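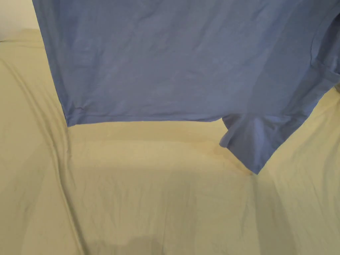

By Jacinto Montes, Plenside Animal Clinic
Last changed in May

Anesthesia machine and recovery area: checks before the first patient

I wrote this list for the nurses who start at our Plenside rooms. Please do it in the order given and sign the sheet on the wall by the door.

1. Oxygen supply. Open the main cylinder slowly and read the gauge. Below 30 bar we change it.
Comment: in Cárdenas, where I worked before, we waited longer. I did not like it.

2. Leak test of the circuit. Close the valve, block the patient end with your thumb, fill to 30 cm of water and watch the needle. It must stay.
Comment: after the test, OPEN THE VALVE AGAIN. I write it big for a reason.

3. Vaporizer. Check the level in the window and that the dial turns free and returns to zero. Fill it at the end of the day, when the room has few people.

4. Soda lime. Look at the color and also at the hours in the log book. Change at 20 hours, even when the color is still good.

5. Tubes. Inflate each cuff and leave it 20 minutes. A soft cuff goes to the bin.
Comment: two from the small sizes failed last time. New ones are ordered from Handby.

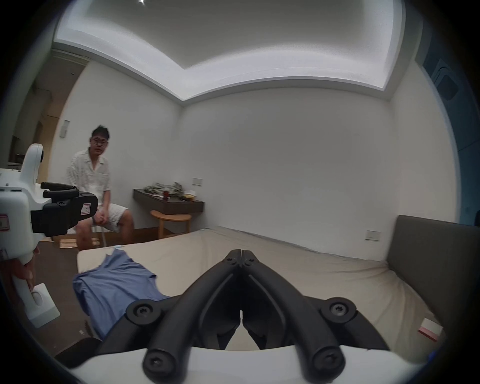
6. Scavenging. Hose connected at both ends, no folds under the wheels of the table.

7. Monitor. Put the clip on your own finger and wait for a steady number. The Ididau monitor is slow to start, so turn it on first.

8. Emergency drugs. Dates checked, dose chart for dogs and cats visible. The key is on hook 163.

9. Recovery kennels. Heat pad on low, suction within reach, one person named to stay until the animal lifts its head.

If a point fails, write the number of the point and your initials, and call me before the premedication is given.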